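Bench Arm Build, Part 4: Working Inside a Desktop Case
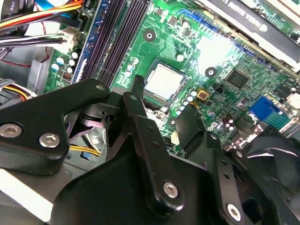

Muthu Warrier wrote in after the previous part to say that an arm of this size has no business near a processor socket, and that a cheap vacuum pen and a steady hand would do the same work in a tenth of the time. The remark is fair as far as speed is concerned. It is also a good place to begin this entry, as the purpose of the build was never speed. The arm is intended to repeat a small set of motions inside a cramped enclosure, at low force, for as long as the operator cares to watch it.

Work on the arm resumed in January 2022 at the Cinthorpe shared workshop, where this project holds one bench and one shelf. Parts 1 through 3 covered the base, the joint controllers and the first wiring plan, which has since been replaced. This part covers the gripper, the practice machine and the approach path.

The gripper

The gripper is a linkage type built up from black anodized plates and hex bolts. An earlier set of printed fingers was retired after the pivot holes went oval. The metal plates were cut from the Dronon drawings with two changes: the base plate was made wider, and the right finger received its small round holes for attaching different tips. Anyone copying the drawings should note that the hole spacing given on the second sheet does not agree with the spacing on the first. The first sheet is correct.

All bolts on the moving links are set with removable threadlocker. The fixed bolts on the bracket are not. Two of them worked loose during early trials, and the resulting play at the fingertips was first mistaken for a software fault. An entire evening was spent adjusting gains that did not need adjustment. The present practice is to check every fastener with a hex key before the controller is powered, and to write the check in the bench log.

Grip force is limited in the driver, and a second limit is set in the control program. The two values are kept in separate files. A single shared value was used at first, and one typing error was enough to remove both limits together.

The practice machine

The practice machine is a retired desktop PC, used with its side panel off. The board is green, the memory slots have been emptied, and the cooler has been taken off so that the processor can be reached in its socket. The Quadro graphics card was left installed. It would be easy to remove, but it narrows the working space on one side in much the same way as it would in a machine awaiting repair.

The cables are a greater difficulty than the card. The power wires run in a loose bundle across the upper part of the case, and a flat SATA cable lies over them. The arm has no means of knowing that a wire has moved. For the present, the rule is that no cable is shifted between the calibration run and the working run. If one is moved by accident, calibration is repeated in full. This is tedious, and the rule has been broken twice by the author of this page.

The PC is disconnected from the wall during all arm work. The arm has its own supply and its own stop button, placed at the left of the bench within reach of the operator's chair.

Camera and calibration

A small camera is mounted at the wrist. Its view is tilted relative to the board, which was considered a defect at first. An attempt to square it up put the camera body in the path of the cable bundle, and the tilt was restored. The correction is now made in software, using the Iyer routine with its default settings apart from the search window, which was enlarged.

Calibration uses the two mounting holes beside the processor socket. Each has a pale ring that stands out well against the board. Memory slots were tried as reference lines and abandoned. The camera found too many parallel edges and would settle on the wrong one.

Exposure must be fixed by hand. The top of the processor is bright metal and the gripper is black, so automatic exposure swings whenever the fingers advance. A strip of white tissue over the bench lamp was also of some help.

The approach path

The arm comes in low over the board, with the fingers slanted toward the socket. The path is divided into 12 waypoints. The last 4 are run at reduced speed, and the controller pauses before each of them until the operator presses a key. A straight descent was planned originally, but the wrist could not clear the case rail at that angle.

The full path has now been run 500 times in simulation with the Bineo planner. The number of runs on the real machine is much smaller and will remain so until the wrist cable has been replaced. Its jacket is rated by the supplier for up to 2000 bends at the radius used here, and the existing cable was taken from a drawer with no record of its earlier use.

Open items

The following matters are outstanding.

Replace the wrist cable and log its first run.
Fit softer tips to both fingers.
Correct the hole spacing on the second drawing sheet and return it to the shared folder.
Move the stop button cable off the floor.

No attempt will be made to lift a processor until the softer tips are fitted. A spare one with bent pins is no great loss, but a damaged socket would mean finding another board, and the shelf at Cinthorpe is already full. Muthu Warrier has offered the loan of a vacuum pen for comparison. The offer has been accepted, and timings for both methods will be given in Part 5.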